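I sell loose tea by mail out of my dining room, and these are the questions that land in my inbox over and over. I answer every email myself, but I'm slow, so check the page first! Last gone over 10 July 2018.
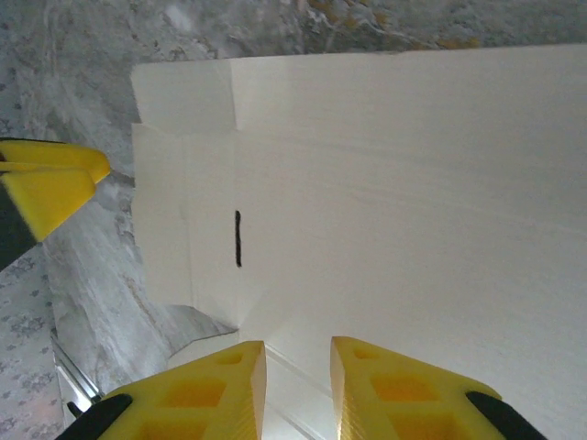
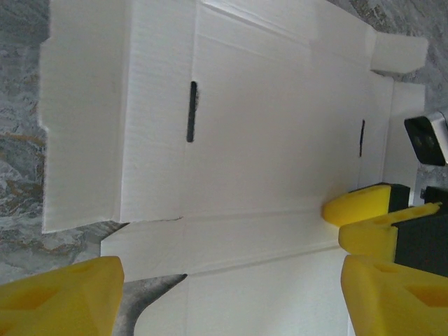
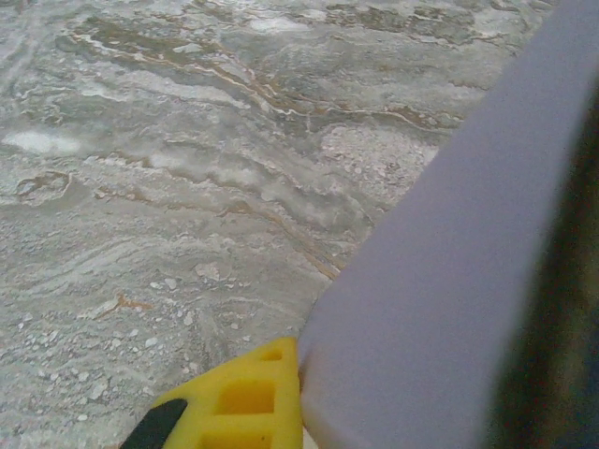

Can you please just tell people how long the tea keeps, because the little card in my order didn't say and I've been guessing for a year, wrote one customer, and fair enough. Black tea, two years if you keep it shut and away from the stove. Green tea I'd drink within the year. The card has been fixed, and it now says so in type you can read without glasses.

## Ordering

**Is there a minimum order?**

Nope. One bag is fine. Shipping on one bag is kind of painful though, so a lot of people go in with a neighbor or someone at work. Orders over $70 ship free inside the US.

**How long until it gets here?**

I pack in the mornings and walk everything over to the post office on Matheson before lunch. Most of the country sees it in three to five days after that. Alaska and Hawaii, add a week and don't be mad at me.

**I typed in the wrong address. Help?**

Email me right away with your order number in the subject line. If the package is still on my table I'll fix it. If it has gone out, we have to wait for it to come back, and then I'll send it again and you pay the second postage (sorry, I ate that cost for years and can't anymore).

**Do you ship outside the US?**

Canada, yes. Everywhere else, no. I tried it for one holiday season and spent more time on customs forms than on tea.

## The tea

**What's the difference between Tandeck and Skinell?**

I get this one the most. Both are house blends, both black. Tandeck is the heavy one, malty, made for milk, and it's what I drink before anybody in my house is allowed to speak to me. Skinell is lighter and has orange peel in it, and milk does something unpleasant to it. If you want a breakfast tea get Tandeck. If you're the kind of person who makes a pot at three in the afternoon and forgets about it, Skinell forgives you, it doesn't go bitter nearly as fast.

**Is Arer coming back?**

In October, yes! It's a roasted green and I only get one delivery a year. Last year it was gone in 20 days. There's a waiting list now: email me the word Arer and I'll write to you before it goes up on the site. The list doesn't hold a bag for you, it only gets you the early note.

**Which ones have no caffeine?**

The mint, the rooibos and the chamomile. Arer is pretty low but it isn't zero, so please don't give it to your kid at bedtime and then write to me about it.

**How hot should the water be?**

Boiling for the black teas and the herbals. Cooler for green. I use 76 degrees on my kettle, and that's Celsius, which confuses people, so if yours only does Fahrenheit set it to 170 and you're close enough. No fancy kettle? Boil it, take the lid off, go feed the cat, come back.

**My tea tastes like nothing.**

Use more! A heaping teaspoon per mug, and the leaves in Skinell are big and fluffy so I go up to two. Also look at your water. Mine is hard and I swear it flattens everything green, and a cheap filter pitcher helped a lot.

## Returns and other stuff

**Can I return a bag I didn't like?**

If it's sealed, sure, within a month. If you opened it I can't take it back, but tell me what you didn't like about it and I'll stick a sample of something else in your next order.

**Do you do samples?**

Five for $12, you pick. Put your choices in the notes box at checkout. If you leave it blank I pick, and you'll be getting Tandeck.

**Do you have a store I can visit?**

It's my dining room, so no. You can pick up an order from the porch if you live in town, just choose "porch" at checkout and wait for my email before you drive over.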